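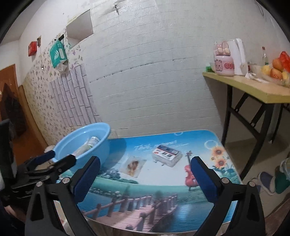 How to repair a lifting edge on a small folding table

Small folding tables with a printed top are cheap and useful, and many homes have one behind a door. The weak place is usually the edge of the print. Water goes under it, the corner lifts a little, a child pulls it, and after one winter it looks old. You can repair this at home in one evening, plus a night for the glue to dry.

I wrote these instructions first for my neighbours in Nernirden, and later Griet Claeys corrected the part about clamps. She repairs furniture and has much more patience than me.

What you need

White wood glue, the normal kind
A thin artist's brush, or a wooden toothpick
2 small clamps with soft pads
Baking paper
A flat piece of scrap wood, a little longer than the damaged place
A soft cloth and warm water with one drop of washing-up liquid
Fine sandpaper, only if the core has become rough
Clear varnish, water-based

Check first what your table is made of. These steps are for a paper or thin film print glued on a wood-based board. If your top is solid plastic or metal, wood glue will not hold and you need another method.

Step 1. Clean the top

Wipe the whole top with the cloth. The cloth should be damp, not wet. Do not rub across the lifted place, but always from the middle of the table towards the outside, otherwise you catch the print and tear it more. Let the table dry in a warm room for 2 hours, unfolded.

Step 2. Look under the print

Lift the loose part carefully with the toothpick. Go only as far as it lifts without force. If you see crumbs of old glue, take them out with the dry brush. If the board below is swollen, sand it very lightly and blow the dust away. A board that is soft when you press it with a fingernail must dry longer, sometimes several days. I once glued on a damp board and the corner came up again in February, worse than before.

Step 3. Put the glue

Take a little glue on the brush and push it under the print as deep as the brush goes. You need less than you think. When too much glue is inside, it makes a bubble that stays visible under the picture. Press with your finger from the inside to the outside and wipe away what comes out, immediately.

Step 4. Clamp

Lay baking paper over the repaired place, then the scrap wood, then the clamps. Tighten them until the wood does not move any more, and stop there. My first instruction said to tighten "strongly", and Griet showed me a table where the clamp had left a round mark for ever.

On rounded corners the scrap wood does not reach everywhere. Cut a piece of thick cardboard in the shape of the corner and put it between the paper and the wood. If your table has a rim that stands higher than the top, the cardboard must fit inside it.

Leave everything overnight.

Step 5. Seal the edge

Remove the clamps and pull off the baking paper slowly. If a little paper stays, wet it and rub with a finger. Then paint one thin line of varnish along the edge where the print ends. When it is dry to touch, paint a second line. Let the table rest one full day before you put a cup on it.

Small scratches in the picture

Dariusz Sikora asked me if scratches can be coloured. Yes, with ordinary coloured pencils, sharpened well. Choose a colour a bit lighter than the print, fill the scratch, and put a drop of varnish over it. Sky is the most difficult, every wrong blue is visible. Grass and trees forgive a lot.

Hinges and legs

When the table is upside down anyway, look at the screws. Tighten them by hand with a screwdriver, not with a machine, as the board is thin. If a screw turns and never becomes tight, take it out, put a piece of toothpick with glue in the hole, cut it level and screw again after it is dry.

Store the table standing, with the printed side to the wall, and not beside a radiator.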